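Grustik: a small data set of college admission notices

Hello, and thanks for looking in. Grustik is a collection of admission and screening announcements put out by colleges and training institutes, copied as plain text and tidied up into one table. I started it in June when my niece was applying to Marchand and I got thoroughly fed up with opening the same notice on five different sites, each with a different closing date (one of them had already passed!).

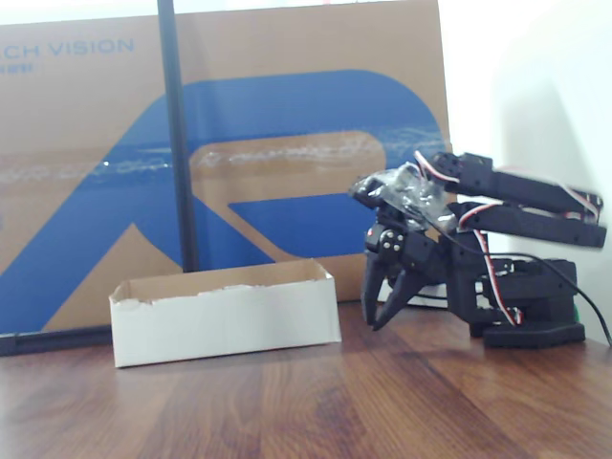
Rhonda Lemieux

What you get

There are 29 institutions in this release and one row per notice. Each row has the name of the institution, the type of notice (application form, screening date, result, admission list), the entry route, the opening and closing dates as printed, the fee as printed, and the full text. I say "as printed" a lot, sorry. If a notice says the form closes "two weeks after the exam" then that's what goes in the closing column, and I haven't tried to work out a date from it.

Entry route is either "first year" or "direct entry". A few places use their own wording, Malbridge especially, and I've kept theirs in a second column called route_original so you can argue with my choice.

Files

notices.csv is the main table
institutions.csv has names, short names and old names
changes.txt is where I write down corrections, newest at the top

Everything is UTF-8 with commas, and the full text column has line breaks inside quotes, so please open it with a proper CSV reader. A spreadsheet will mostly cope, but it likes to turn cut-off marks such as 10-12 into a date, and then you'll be cross with me.
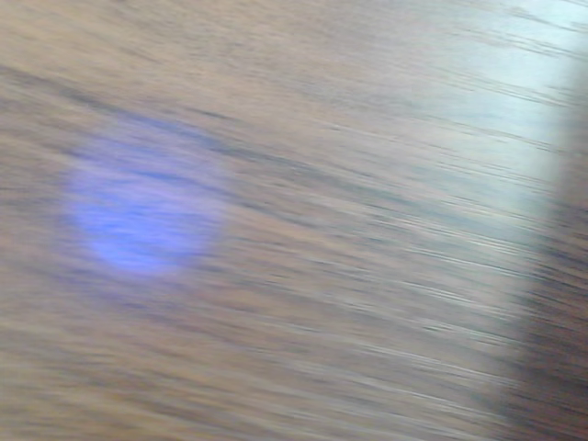
Blue-violet blur over wood

Things I know are wrong

Almost 10 of the notices are missing a fee. Some never had one and some had it in a scanned table I couldn't copy. Both are left blank for now, which I'd like to fix.

Ostivstead changed its name part way through the collection, so it turns up under both names in the main table. Use the id column if you want to group them.

Duplicates are still in there where the wording differs, even by a sentence. I found the differences quite interesting, but drop them if you don't!

Please don't use this to decide when to apply for anything. The dates are old, and the institution's own page is the one to trust.

Using it and sending fixes

The table layout and my notes are free to reuse with a mention. The notices themselves belong to whoever wrote them. If you spot a mistake, open an issue with the row id and a link to the notice, and I'll get to it in the evening, usually after 7.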